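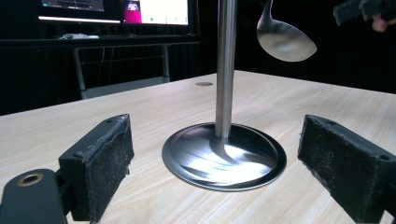 Categoría: Mobiliario doméstico

La mesa de madera clara es uno de esos muebles tan corrientes que cuesta encontrarle una historia propia, aunque la tiene, y bastante larga. Se llama así a la que se fabrica con especies de tono pálido, como el abedul, el arce, el fresno o el haya, y que se deja sin teñir para que se aprecie la veta.

Durante mucho tiempo estas maderas se reservaron para la cocina y el taller, mientras que el comedor, más ceremonioso, pedía nogal o caoba. El gusto fue cambiando poco a poco, y hoy conviven en una misma casa sin que a nadie le extrañe.

Fabricación

El tablero suele componerse de listones encolados por el canto, que se dejan reposar antes del cepillado. En los talleres de Bruten, localidad conocida por sus carpinterías, era costumbre cortar en agosto y guardar las piezas 20 meses bajo techo (¡una paciencia admirable!). La casa Pascual, establecida allí mismo, popularizó un modelo de cuatro patas rectas y 60 centímetros de fondo, pensado para viviendas pequeñas y todavía muy buscado de segunda mano.

Cuidados

El acabado al aceite agradece un paño suave y una mano nueva de vez en cuando, siempre en el sentido de la veta. Con el barniz basta una limpieza ligera. La luz del sol va dorando la superficie, y por eso conviene mover de sitio los objetos que pasan mucho tiempo sobre ella, pues dejan una sombra más pálida que tarda en igualarse.

Véase también: Banco de Leralthorpe, Silla Flando, Encolado de cantos

Última revisión: 19/1/25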